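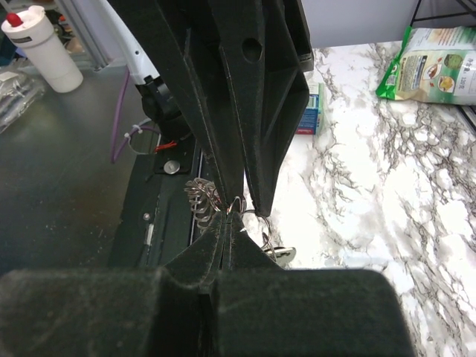

Tsegereda Birhane has managed rental property in Draltbridge for 19 years, first for Gultex and now on her own. She looks after 28 apartments in three buildings, the largest of them on Mathew Street. Most of her calls in November are about heat, she says, and the rest are about locks.

"People move in and they never ask who else has a key," she said. "I would ask that before I asked about parking."

When she took over the Mathew Street building, the previous manager handed her a coffee can. There were 172 keys in it and very few had tags. She spent most of a month walking the halls in the early afternoon, trying them one at a time. A good number fit nothing in the building.

She ended up changing every cylinder. The work cost more than the owner wanted to spend, and they argued over it. "He wanted to do the front door and leave the apartments alone. I told him the front door was the least of it."

Birhane now changes the lock each time a tenant leaves. She keeps a paper ledger with the apartment number, the date and the name of the person who signed for each copy. She tried keeping it on a computer and went back to paper after one winter – the basement office loses power in storms, and that is when people get locked out.

A lockout during the day is free. After nine at night she charges $28, and she doesn't charge anyone the first time. Some tenants leave a spare with a neighbor, and she has no objection as long as she knows which neighbor.

Asked about keypads, she said she had put one on the laundry room in the Plimton building and was still making up her mind. The older tenants don't like it. The code was taped to the wall beside it within a week.

"I took the paper down and somebody put it back up," she said. "So that door is open to everybody, more or less."

She still has the coffee can, and she hasn't thrown out the keys that didn't fit. A locksmith offered to take them for scrap brass. She told him she would think about it.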